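Off-Air Lounge > Web Series and Sketch > Did the Kuusk writers' room lose it in season 3?

paperlantern
Posted 9:14 pm
So I finished my rewatch of Kuusk last night, all three seasons, and I have to get this off my chest because my husband has stopped listening. Season 3 feels like a different show. The first two were mostly four people stuck in a ferry office being terrible at their jobs, and I could watch that forever. Then they brought over half the staff from Prurnico and suddenly every sketch has a song in it! I like the songs, mostly, but did we need one in the lost luggage episode? It was perfect until the ukulele.

Am I being a grump? I've been a fan since the channel had 383 subscribers (I wrote it down at the time, I was that excited) so maybe I'm just attached to the old days.

gravyboat62
Posted 9:31 pm
Not a grump, but I do disagree with you. The Prurnico people were the best thing to happen to that show. Season 2 was running on fumes by the end, and I say that as somebody who owns the mug. How many times can the printer jam?

Also the luggage song is great and I sing it to my dog.

mossandbutter
Posted 9:50 pm
I'm somewhere in the middle, which I know is the boring place to be. My feeling is that the change started before the new writers came in. Go back and watch the last couple of episodes of season 2 and you'll hear little bits of music creeping in already – the hold music gag, the humming in the elevator. I think they were itching to do it and the new hires just gave them somebody who could write a tune.

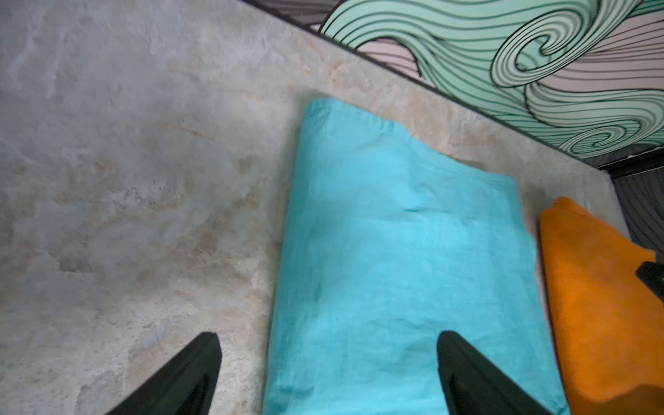 What I really miss is the length. The early ones were nine minutes and they just ended, sometimes in the middle of an argument, and I loved that. Now everything runs close to half an hour and has a lesson at the end. I blame Lermont for that, they bought the whole channel and they like things they can sell to airlines.

gravyboat62
Posted 9:58 pm
Okay the length thing I'll give you.

tinroofkate
Posted 10:20 pm
Small correction for mossandbutter, and I promise I mean it kindly: Lermont only handles distribution. The longer episodes came in when they moved the shoot to the Gisitz stages and had an actual set for the first time. There was a long podcast interview where two of the writers talked about it. They had the space for more characters, so they wrote more characters, and then everyone needed a plot. I don't have the link handy but it's the one with the terrible echo.

mossandbutter
Posted 10:26 pm
Oh, I stand corrected! I remember the echo. I gave up after ten minutes so I must have missed that part.

paperlantern
Posted 10:41 pm
That makes me feel a bit better about it, thank you Kate. I still say no ukulele. Does anybody know if the short ones from before season 1 are still up anywhere? The one with the goose especially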